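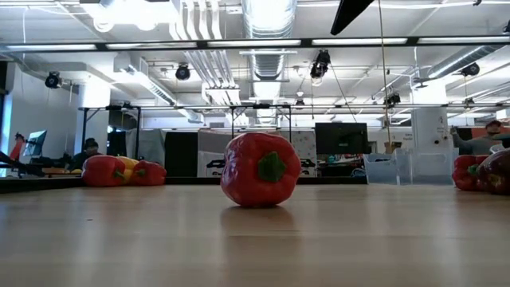 Vol. 3, No. 83

THE PEPPER

By Kai Hellwig

The man from head office wanted to know if it could do a pepper.

"It can do a pepper," said Detlef Reuter, who had been saying so in writing since August.

"Only my wife asked me at breakfast. She said, can it do a pepper yet, and I realised I'd been signing things for a long time without knowing."

They were standing in the long room at Eichhorn, under the ducts, and the pepper lay on its side on the table. It was a good one. Detlef had chosen it himself at the market in Nallville, turning it over under the eye of a stallholder who thought he was fussy. He had bought others too, in case, and these waited at either end of the table like relatives at a hospital.

The machine was called Iseo. The task was to pick up the pepper, take off the top, get the seeds out and cut the rest into strips a person might put in a pan. Detlef's mother could do it while shouting at the radio. Iseo had done it 200 times in simulation, where peppers have no opinions, and on the bench it had done the picking up very nicely indeed.

"And the seeds?" said the man from head office. His name was on a badge, but the badge had turned round.

"The seeds are a separate work package."

"My wife will ask about the seeds."

Detlef gave the word and the arm came down. It stopped above the pepper and thought. There is a particular quality to the silence of an expensive thing thinking, and everyone in the room respected it. The man from head office held his breath, then had to let it go and take another.

"What's it doing?"

"Deciding which end is the top."

"It's the green end."

"Yes," said Detlef. "We're very pleased with how it's coming along on green."

The arm went down a little further. It touched the pepper and the pepper rolled over, as a pepper will, and the arm went back up to where it had started and began again from the beginning, with no sign of embarrassment. Detlef envied it that.

"The Vindoston people have one that folds towels," said the man from head office.

"What sort of towels?"

"I didn't ask."

"You should ask. I've seen it. It does a hand towel, if you hand it the hand towel."

On the second try it had the pepper. It lifted it a clear hand's width off the table and held it there, quite still, and somebody at the back clapped once and then looked at their shoes. The man from head office said that was marvellous. He took a photograph to send to his wife. She wrote back almost at once, and he read it and put the phone away.

"She says, now what?"

Now what was on page 468 of the plan, and Detlef offered to fetch it. The man from head office looked at the clock. He had a train. He shook Detlef's hand, and after a moment's hesitation he nodded to the arm, which was still holding up the pepper and would go on holding it until it was told to stop.

When he had gone Detlef told it to stop. He put the pepper in his coat pocket and walked home up the hill, where he found a knife in the drawer and took the top off. The seeds went everywhere. He was still picking them off the floor when the onions started to burn.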